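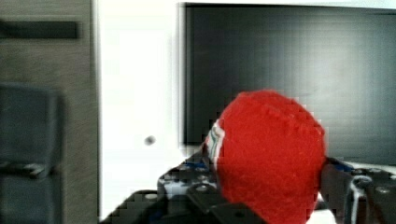
Beter jaws vs Hutchins jaws on round stuff, anyone compared?

arch_strachan
1521 posts
Wrist cam view from the black two-finger on the red fuzzy ball. Trying to pick one set of jaws before October and can't make up my mind. Ran 50 grabs with the Beter pair, 50 with the Hutchins. Same arm, same close speed, Sultia controller for both. Beter dropped four, Hutchins dropped nine. Felt balls only so far. Is that enough to call it?

macaraeg_a
No. 50 each is thin and you only did one kind of ball. Felt grips itself half the time. Try something slick, an orange or a pool ball, and see if the gap holds.

arch_strachan
Fair. Have a pool ball somewhere. What force did you run on yours?

macaraeg_a
Started at 40 percent, ended up way lower. Too much squeeze and a round thing pops up out of the jaws if you're below the middle. Write down your height at close, you'll want it later.

tinbench
Where are you contacting? From the cam I can't see the bottom of the ball at all, so no idea if you're at the widest part or under it. That matters more than which jaws imo.

arch_strachan
At the middle, going by the commanded height. Havent checked it with a ruler.

tinbench
Check it with a ruler.

Dralidton_dave
Going to disagree with everybody, your problem is the camera. All that blocky mush on the finger edges. If you're using that stream to line up the grab you're guessing by a couple mm every time. Drop the compression before you buy anything.

macaraeg_a
He never said he was lining up off the camera. Archie are you?

arch_strachan
Partly. Coarse move is fixed, last bit is off the red blob center. Color is easy, it's bright red and there's a big black screen behind it. The white seam stripe does pull the center over some when it faces left tho

Dralidton_dave
So that's a yes.

macaraeg_a
A red blob that big doesn't care about blocky edges. The stripe I believe. Fill the hole in the mask before you take the center, or fit a circle.

Dralidton_dave
Disagree but ok. White panel on the left is blown out too. Lock the exposure at least, ours was hunting every time the arm turned toward a wall.

arch_strachan
Exposure is on auto, yeah. Will lock it. Plan for tonight:
1. ruler on the close height
2. circle fit
3. lock exposure
4. redo both sets, 96 grabs each, felt and pool ball split even

tinbench
Swap jaws halfway and swap back. Otherwise you're testing how warm the motor got.

arch_strachan
ugh that's four screws each side. fine

macaraeg_a
Post the drops by ball type please, not just the totals. And teh force number.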